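Our lock bench is getting robot arms and I'm the one who has to tell the crew. How did it go at your place?

Posted by Rupert Kuster
14 comments · 3 shares

Hi everyone, long-time reader, and I hope this is the right corner of the site for it. I look after the returns and refurbishing bench at Katthorpe, where we take back padlocks from gyms, schools and storage places, match them up with their keys, check that they open and close, and send them out again. There are five of us on the bench. It's quiet work and most of my people have been at it a long while — one of them trained me, in fact, which makes this whole thing a little awkward.

In March the owners told us they are putting in a pair of arms from a company called Pruvo to do the first part of the job, meaning the sorting and the key checking. They say no one is losing their place. I believe them, mostly, but I'm the one who has to stand up at the morning meeting and explain what everybody will be doing instead, and I don't have a good picture of that yet. So far I have a one-page letter and a diagram with arrows on it. 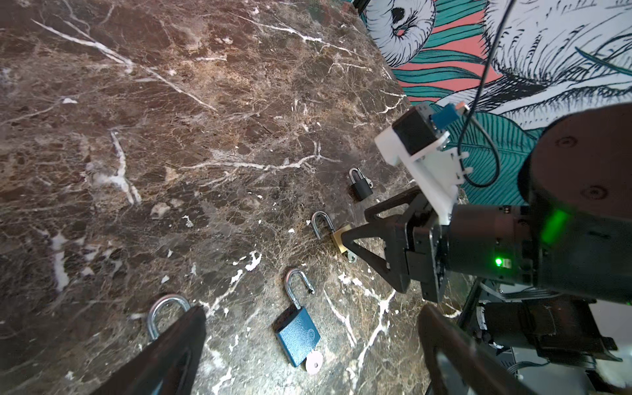

My biggest worry is the odd stuff, the locks that don't behave like the one before. We do get every kind. A little black one that's snapped shut with no key anywhere near it is a completely different job from a brass one standing open with the key still in the bottom, and then there's the blue sort with the rough, speckled finish, and none of them are the same size. A person picks one up and knows in a second whether the shackle feels right. I can't see how you hand that over to an arm, and I don't want my folks spending the whole day cleaning up after it, either. If you've lived through something like this, what changed for the people? Did the pay change? Did anyone leave? I'd be grateful for anything, even if it's not cheerful.

Share · Save · 2 people follow this thread

benchmouse
31 found this helpful

Oh Rupert, I feel for you, I really do. We went through this at Sterthorpe with small brass fittings and not locks, but I think a lot of it will carry over, so forgive me if I go on a bit.

The first couple of months were slow and kind of tiring. The arms did fine with the parts that came in clean and facing the right way, and everything else ended up in a gray bin which we all came to hate. What helped was that our lead (a very patient woman) took the bin away from whoever happened to be nearest and made it a proper job, with its own chair and good light and a say in what the arms should try next. The people who sat there turned out to be the ones the technicians wanted to talk to. Two of them got a raise out of it, though they had to ask, so please get that part written down before the thing is switched on. I would put it in the same letter that says no one is losing their place.

The part I didn't expect was how much we missed the talking. When you sort by hand you sit across from somebody and chat all day. With the arms in the middle of the table, we had our backs to each other and it got lonely, and one fellow did leave over it, or that was what he told me at his goodbye lunch. We moved the check station later so that people faced each other again and it was a lot better. Ask where the chairs are going! It sounds silly next to the money questions but I'd ask it first.

As for telling them, I would do it sitting down, with coffee, and let the one who trained you hear it before the rest do. And say so when you don't know something. They'll have read the letter too.

Share · 6 comments

TDW_maint
9 found this helpful

Maintenance side here. Get two of your people trained on clearing a jam and restarting, on every shift, or you'll be waiting on a phone call while the trays pile up. Ask who pays for the fingertips when they wear. Also ask what it does with a lock it can't open. Ours at Naciri would try again and again until somebody walked over, and it took one setting to fix that, but we had to find out from another customer.

Pay didn't change for us. Job titles did.

Share · 1 comment

oldkeyring
2 found this helpful

They said no one would lose their place at mine too. Nobody did, but when folks retired they weren't replaced, so in the end it came to the same thing, just slower. I'd ask about that. Good luck with the meeting.

Share · 4 comments

Rupert Kuster
Original poster

Thank you all, this is more than I got out of the letter. I've written down the chairs, the raise, the jam training and what happens when somebody retires, and I'm seeing the owners at 4 to go through the list before I say a word to the crew. I did take benchmouse's advice and had coffee with the one who trained me. She had already guessed, of course. She wants the job with the good light, and she'd like it by a window if there's a choice.

Share · 5 comments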